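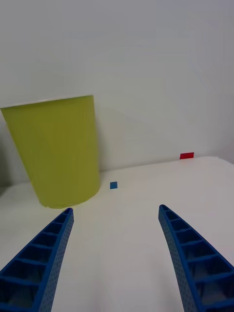 Photo: Utwood Weekly

I own too many bins, and I'm here to tell you that you should own more of them.

Not big ones. I mean the little open-topped kind that sit on a desk or a counter, wider at the top than at the bottom, the sort of thing that could be a wastebasket for a very tidy person or a drinking cup for a giant. Mine is yellow-green. It is a loud color and I picked it on purpose, because I live in a house where beige things go missing against other beige things for months at a time.

For years I was a lid person. I bought into the whole business of matching boxes with snap-on tops, stacked up and labeled, and I spent a good part of one November putting every small object I owned into one of them. It looked wonderful! I took my sister-in-law up to the spare room to see it. And then I never put anything away again, because putting one pen back meant taking down three boxes, popping a lid, dropping in the pen, popping the lid back on and building the stack again. So the pen went on top of the stack. Then a roll of tape went next to the pen. By Christmas there was a layer of stuff on those lids so thick that the boxes had turned into a kind of shelf.

A lid is a tax. That's my whole position, really, and I could stop there, but I've got a column to fill.

An open bin asks almost nothing of you. You walk by, you drop the thing in, you keep walking (I've been known to do it with a laundry basket on one hip and the phone in my other hand). And when you want the thing back, you look down and there it is. You don't have to remember a system. I have met people who love a system, and good for them, but I get home from work with about as much brainpower as a dinner roll, and anything that needs more than one step after six o'clock is not going to happen.

Now, the color thing. I feel strongly about this and I get mail about it. Every home magazine I've ever flipped through at the dentist wants storage to be invisible – white boxes in white cupboards, wicker on wood. I think storage should be a bit rude. When my husband asks where the cough drops are, I want to yell "green one!" from the other end of the house and be done with it. You can't do that with wicker. All the wicker is the same wicker.

And one bin isn't enough, which I learned the slow way. With one bin you've just got a junk drawer standing upright. It fills up with batteries and hair ties and that one key, and you're back to digging. With two, something nice happens: you have to decide. This goes here, that goes there. It's the smallest amount of sorting a person can do and still call it sorting, and for most of what clutters up a flat surface, I'd argue it's plenty.

The way I run mine, one bin is for things I'm keeping out and the other is for things that need to go somewhere else in the house. Bottles are the real test. Every counter in America has a little crowd of bottles on it, and I don't know where they come from. Vitamins, hot sauce, the dish soap that didn't fit under the sink, some brown one with the last inch of something in it from two winters ago. Stand them all in a row by the wall and you've got a drugstore. Put two bins out, though, and pick the bottles up one at a time, and the whole job is over before the coffee is.
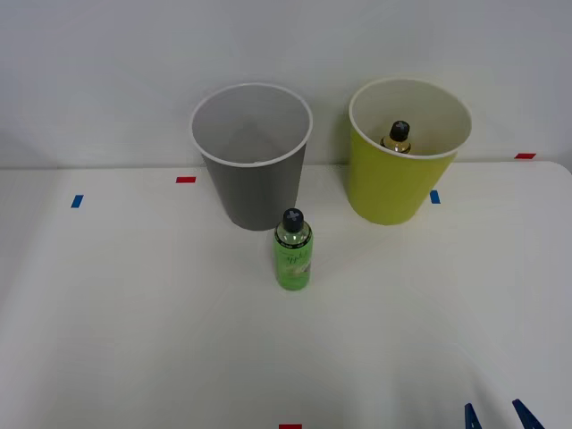 One bottle in, one standing beside.

I do have rules, and you can argue with them. The small bottles go in first, so a tall one doesn't topple over them. A bin gets nothing in it that has to be stacked to fit. And when it's full you stop and deal with it, you don't go buy a bigger bin. I have a friend who went up a size every time hers filled, and she now has a thing in her hallway you could bathe a beagle in.

My other rule is about where they sit, and this one took me some time to come around to. I mark the spot. A strip of colored tape on the counter, right where the bin goes. My family thought this was hilarious until the bin stopped wandering off to the top of the microwave. Tape is cheap and it peels up, and it does something to people – they'll put a bin back next to a piece of tape when they would never in their lives put it back because you asked.

I should be fair to the other side. Dust is a real problem with open bins, and the crumbs get in, and if you have a cat then you already know what a cat thinks an open container is for. The woman at the Kavanagh hardware counter told me flat out she'd never have one in her kitchen, because of the grease. She's got a point. I rinse mine every Sunday, or I say I do. I'd still rather rinse a bin than pop a lid 2000 times a year.

The bare table is the part I like best, if you want to know. I'm no minimalist (see the first line of this column) and I don't want to live in a room with nothing in it. But I like a plain white tabletop with a bright bin standing at the back and a lot of open room in front, where you could sit down and write a letter or roll out a pie crust if the mood took you. You need that gap more than you need another organizer. A small thing left out on a clear table, something square and blue, say, practically shouts at you to come get it. On a crowded table it just moves in.

So if you've got 10 dollars and a free evening this week, get yourself two bins in colors your mother wouldn't approve of, and put the lidded ones up in the attic. You can store the lids in them.

Posted April 22, 2024, in Home & Opinion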